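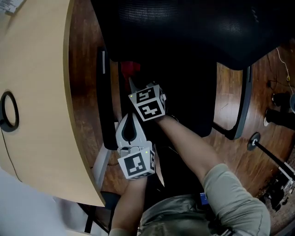
Marker tracking drops out when I work low, what should I change?
Posted by Rosalie Wallner

I'm recording demonstrations for a small policy we're training at home, tidying tasks mostly, using two hand-held grippers with a marker cube on each. The target is 500 usable episodes and I'm at almost 8 a session. At table height the tracking is fine. Trouble starts when I go down to floor level to pick things up near furniture. My usual spot is the gap between the curved desk and the mesh office chair, with the red thing under the seat as the pick target. The floor there is dark brown boards with a bit of shine, and there's a white cable looping across it. In the replay the pose for one gripper jumps sideways for a moment, then comes back. It's more often the right hand, but not always.

I've already redone the camera calibration and it made no difference. The recording software is Lutell, default settings, and I haven't touched the filter. Do I need more light, different cubes, or should I clear the area? I'd like to keep some clutter because the finished thing will have to cope with it. Also, is it worth keeping the episodes that have one jump in them, or do I bin the lot?

mencombe_dan
Check the light before you buy anything. Under a desk or a chair seat you're asking the camera to read black squares in shadow, and auto exposure will lengthen the shutter to compensate. Then you move your wrist and the squares smear. Lock the exposure short and put a lamp low down, off to one side, pointed at a wall so you don't get glare off the boards. Matte prints on the cubes help too. Mine were glossy at first and I lost a whole Friday to it.

I'd leave the clutter where it is. Do move the cable if your feet are anywhere near it, though.

On the jumps – plot position against time for each hand. If a jump lasts under 5 samples and the gripper isn't closing at that moment, I interpolate and keep the episode. If it happens during the grasp I throw it out. A policy will learn a bad grasp quite happily.

Kondema
had the same problem, went away when I slowed down

T. in the shed
Agree with the lamp advice. Two more things to look at.

Make sure the IDs on the two cubes don't overlap. If you printed both from the same sheet, the software can swap hands when they come close together, and that looks exactly like a sideways jump. You'd see it in both traces at the same instant.

Second, watch the angle. When you reach forward and down, the cube can turn so the camera gets one face almost edge-on and your own forearm covers another. Try keeping your elbow a bit further out and see whether the dropouts change. I record a short test before each session now, both hands moving slowly through the low area, and look at the detection rate before doing any real episodes. It takes a few minutes and it has saved me from re-recording more than once.

Don't turn up the filter to hide the jumps. It adds lag, and then the finger opening and the hand position no longer line up in time.

Rosalie Wallner
Thanks all. Both traces do jump together in some of them, so I'll check the IDs first and then try the lamp.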